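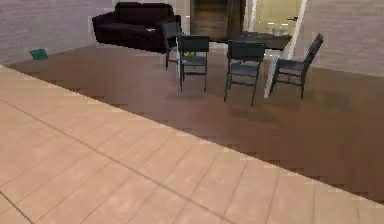 **M. Stedberg**
*Floors and home robots, Plasow Home Tips*

# When the mop robot crosses onto the wood

I love my floor robot. I want to get that in first, as most of this page is about the Friday it soaked my dining room! It's a Stenis with the clip-on mop plate, it does 800 square feet on one charge, and in May it decided that my wood floor was tile.

If you have tile running straight into wood with no door between them, you have the same kind of border I do, and it's worth an evening of your time to set it up properly. A long diagonal border like the one at the top is the trickiest sort (and the prettiest, I think). Most apps want you to draw a rectangle, and a rectangle laid over a slanted line either leaves a wedge of tile dirty or lets the mop out onto the planks.

## What went wrong

The robot bumped a dining chair and the chair slid. The robot then lost its place, turned in a slow circle for 90 seconds and picked a new position on the map that was off by the width of a tile. Everything after that was mopped in the wrong spot. It went back and forth under the table for 14 minutes with the pump running, and the app said "Tile zone" the whole time, very cheerfully.

I was in the yard. By the time I came in there was water standing between the boards.

## First thing to do if it happens to you

- Pick the robot up by the body and carry it level to a sink. Tip it and the tank empties down your leg (ask me how I know).
- Switch it off at the switch on the machine. Pausing in the app stops the wheels on mine, but the pump keeps dribbling.
- Keep it off the charger until the underside is dry, and check the contacts with a dry cloth before you dock it.
- Blot the wood with old towels, working along the planks. Then put a fan on it and leave it alone overnight.
- No hair dryer, please!

If you see water near an outlet or an extension cord, leave the robot where it is and cut the power to that room at the panel first.

## Setting the border so it stays put

Draw the no-mop area in steps. I used small blocks laid down like stairs along the slant, each one lapping over the tile a bit, and it took ages and I enjoyed every minute. Leave a dry strip on the tile side and do that bit by hand.

Better still, if your machine reads magnetic tape, use it. I laid a strip from Kasten along the tile edge, and the robot obeys that even when its map is wrong. Clean the tile with rubbing alcohol before sticking it down, press hard, and test it with an empty tank.

Save the old map before you make a new one. I didn't, and I lost all my room names.

## Chairs

Thin legs are hard on these machines. Four chairs pulled up to a table make a little forest, and with dark legs on a brown floor some sensors have real trouble. Felt pads made mine worse, as the chairs slid farther when nudged. Rubber cups fixed it right away!

For a mop run, I now put the whole table and its chairs inside one no-go block and vacuum there separately, dry, with the mop plate off.

## Before you press start

Take a quick walk around. You're after the low things: a small green something sitting by the wall near the sofa, say, is just the right size to get shoved along until it jams under the bumper. Check the chair seats too. A thing left on a seat comes down when the chair gets bumped, and a glass near the end of the table should go to the kitchen.

Fill the tank a third of the way for the first 3 runs after any map change. A small mistake is so much easier to mop up than a big one.

Stay in the room for those runs. Bring a coffee, sit where you can see the border, and watch how it behaves at the turn. Mine slows down, feels for the tape and swings back onto the tile, and I still find that delightful.

## A note on cloudy patches

If the wood dries with a milky bloom, give it a week before you try anything on it. Mine faded by itself except for one patch by a table leg, and I'm leaving that alone until the fall.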